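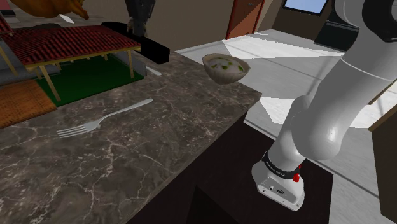 本表用于 Gruvell 公寓样板层厨房石材台面的交付前检查，适用于固定安装的天然石及仿石台面，不含卫生间洗手台和户外吧台。检查前台面应完成初次清洁，保护膜全部撤除，胶缝固化时间不少于 24 小时。纹理复杂的深色面层比浅色素面更难判断裂纹：像图中这种灰褐底、浅色脉纹走向不规则的大理石纹台面，脉纹与细裂在正面光下很容易混淆，应以低角度侧光复查，并用指甲横向划过可疑线条。有卡顿感的按裂纹记录，无卡顿感的按纹理处理，不拍照存档。

检查日期：23/09/2026
检查人：Floarea Husar
复核人：Anca Căpraru
石材供应：Brerkis
安装单位：Zerouali

## 一、面层

- [x] 1.1 无贯穿裂纹。
- [x] 1.2 表面无崩坑、无漏抛区域。
- [ ] 1.3 光泽度均匀。
 备注：水槽左侧有一块手掌大小的发暗区，擦拭后仍在。疑为除胶剂残留腐蚀，由安装单位复抛后重验。
- [x] 1.4 拼接处纹理方向与排版图一致。
- [x] 1.5 滴水试验：静置十分钟后擦干，无深色水印。
 备注：测点取灶台右侧及水槽后沿，两处均合格。防护剂批号未标注在施工记录上，需补。

## 二、边缘与转角

- [x] 2.1 前沿倒角连续，手掌沿边滑过无割手感。
- [ ] 2.2 外露转角做圆角处理。
 备注：岛台靠通道一侧仍为直角。该处为主要通行路线，儿童头部高度接近台面，列为安全项，不得以贴防撞条代替。
- [x] 2.3 前沿下方有滴水槽。
- [x] 2.4 挡水条与墙面之间无空鼓。

## 三、支撑与固定

- [x] 3.1 柜体顶面水平，偏差在 2 mm 以内。
- [x] 3.2 悬挑部分有钢支架，螺栓齐全并已拧紧。
 备注：岛台悬挑长度实测 812 mm，超出标准图所示，支架已按变更单加密。变更单缺设计签字，Anca Căpraru 负责追签，签字到位前本项按有条件通过处理。
- [x] 3.3 水槽开孔内角为圆角，无锯口过切。
- [ ] 3.4 灶具开孔四周与灶体间留有伸缩间隙。
 备注：后侧间隙被硅胶填满，受热后石材没有位移余量。剔除后改用耐高温柔性密封条。
- [x] 3.5 单人手压悬挑端部，无可感晃动。

## 四、胶缝与密封

- [x] 4.1 水槽周边胶缝连续，无断点、无气孔。
- [x] 4.2 胶色与石材底色相近。
- [ ] 4.3 台面与墙砖交接处胶缝宽度一致。
 备注：冰箱侧约 45 cm 范围内胶缝忽宽忽窄，墙面本身不平。先处理墙面，再重打胶。
- [x] 4.4 柜内查看水槽下沿，无渗水痕迹。

## 五、电气与燃气相邻部位

- [x] 5.1 台面插座带漏电保护，按试验钮能正常跳闸。
- [x] 5.2 插座面板下沿高于挡水条上沿。
- [x] 5.3 石材开孔处的线缆有护套，未与切口直接接触。
- [ ] 5.4 燃气软管未被柜体背板或石材边缘挤压。
 备注：软管在背板穿孔处有弯折，弯曲半径偏小。扩孔并加护圈，整改前燃气阀保持关闭、挂牌。

## 六、交付资料

- [x] 6.1 石材养护说明已放入住户文件袋。
- [ ] 6.2 备用板材已入库。
 备注：备板一块，长 1,395 mm，现存 Dunden 仓库，未贴楼层标签。不同批次底色有差，混放后难以辨认，请在入库单上写明荒料号。
- [x] 6.3 养护说明中注明：不得将热锅直接放在台面上；酸性液体洒落后应立即擦除；不得站立或坐于悬挑部分。

## 处理意见

2.2、3.4、5.4 为安全项，整改完成前不得移交钥匙。1.3、4.3 为观感项，可与住户约定时间处理，须在移交单上逐条列明。6.2 由仓库补标签后直接销项，不另行现场复查。

安全项复查由原检查人执行，沿用本表编号，不另开新表。复查 3.4 时灶具须移出，安装单位派人到场配合。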